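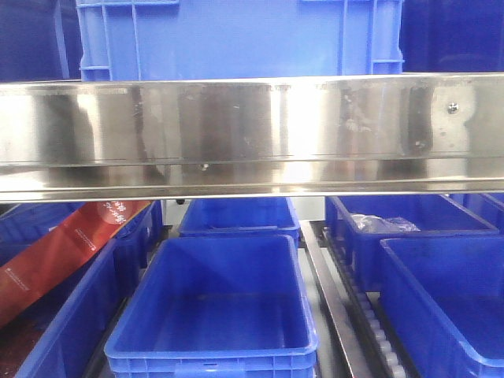
A sorting robot moves items from one place to another according to a rule. The robotics club at Dandale is building one this term, and its rule is simple: each item has a correct bin. The bins are all blue and set in rows, so colour cannot tell the robot which bin is which. It has to use position instead. The red package is easy to find against the blue. The clear plastic bag is harder, as light bounces off it and the blue shows through. Polished steel is also difficult, because a camera can mistake a reflection for an object.

The club has five members. Duygu Kurtuluş and Jhun Dagdag write the program. It repeats 3 steps: look, choose, move. "Look" means the computer takes a picture and searches it for an item. "Choose" means it matches the item to a bin. "Move" means the motors run.

Songül Karaca keeps the error log. An error is any item placed in the wrong bin or dropped. The first test, on 19th March, recorded 21 errors. Most were caused by wrong position numbers, which the club then measured again.

The next program is called Tokell. It will be tested in July.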